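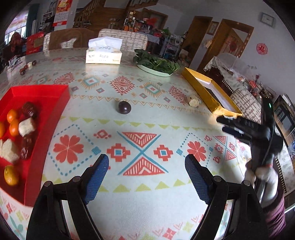
According to one reader in Billthorpe, the last edition of this section told people how to send messages during an internet outage but never said what to do beforehand, "and by the time you need the chapter you can't download anything". The steps have been put in a new order as a result. Please do Part A while your connection is still working.

Section 6: Using Collet when the internet is down

Collet can pass text messages and small photos between nearby phones without a mobile signal or a broadband line. It does this through a Fedari relay, a small box that makes its own local wireless network. Messages stay on the relay until the person they are meant for comes within range, or until another relay picks them up.

Collet does not restore your internet connection. Web pages, email and other messaging apps will stay unavailable for as long as the outage lasts.

Part A: Before an outage

1. Install Collet on every phone that will use it. The app cannot be copied from one phone to another.
2. Open the app and choose Settings, then Offline Use. Switch on Keep Messages on This Phone.
3. Add your contacts. Each person must show you the code on their own screen, and you must scan it. Codes sent by email will be rejected.
4. Go to Settings, then Language and Maps, and download the map of your area. Allow plenty of time on a slow line.
5. Charge the relay fully. The light on the front changes from amber to steady white when it is done.
6. Write down the relay password and keep it somewhere other than your phone.

Note: if you bought your relay second-hand, reset it before step 5. Hold the rear button until the light goes out, then let go. Resetting wipes any messages left by the previous owner, and they cannot be recovered.

Part B: Starting the relay

1. Place the relay near a window, off the floor. An upstairs sill is better than a downstairs one. Keep it away from microwave ovens and large metal surfaces.
2. Unfold the aerial until it clicks. Do not turn it past the click.
3. Press the front button once. The light flashes white while the relay looks for others.
4. Wait for the light to settle. Steady white means another relay has been found. Slow blue means the relay is working alone.
5. On your phone, turn off mobile data and join the wireless network with the name printed on the base of the relay.
6. Open Collet. The bar at the top should read Local.

Your phone may warn that the network has no internet access and offer to leave it. Choose Stay Connected. Some phones ask again every time the screen locks.

In the open, a relay reaches 200 metres. Thick walls shorten this a good deal, and so does heavy rain. If two relays cannot find each other, move one of them before changing any settings - a few steps along the same wall is often enough.

Part C: Sending a message

1. Choose a contact or a group.
2. Type your message. Keep it short if many people are using the same relay.
3. Press Send. One tick means the message is on the relay. Two ticks mean it has reached the other phone.
4. To attach a photo, press the clip and choose Small. The other sizes are greyed out in Local.

A message with one tick will wait for 3 days and is then deleted. You will see a grey cross beside it. Press the cross to send it again.

Notices to everyone in range can be sent from the Noticeboard tab. They are not private, and anyone with the app can read them. Include the time and say where the information came from. During an outage, out-of-date notices about road closures or water supplies tend to be passed on long after they have stopped being right.

CAUTION: Private messages are scrambled between phones, but the relay's network can be seen by any phone or laptop nearby, along with its name. Do not use your own name or address as the network name. If you are a reporter, or are looking after messages for other people, switch on Clear on Lock in Settings so that the app empties itself when the screen locks.

CAUTION: Rules on private radio equipment differ from country to country and can change at short notice during unrest. Check what is allowed before you travel with a relay.

CAUTION: Do not charge the relay from a car battery without the Novton adaptor.

Part D: When the connection comes back

1. Turn mobile data on again and leave the relay's network.
2. Open Collet and wait for the bar to change from Local to Online.
3. Press Sync. Messages received offline are joined to your main history in order of time sent.
4. Leave the relay running for a further 5 hours if others nearby may still be cut off. Service often returns one district at a time.
5. Switch the relay off, fold the aerial down and recharge it before putting it away.

If the bar stays on Local after step 2, close the app fully and open it again. If that makes no difference, see Section 5, Resetting Network Settings.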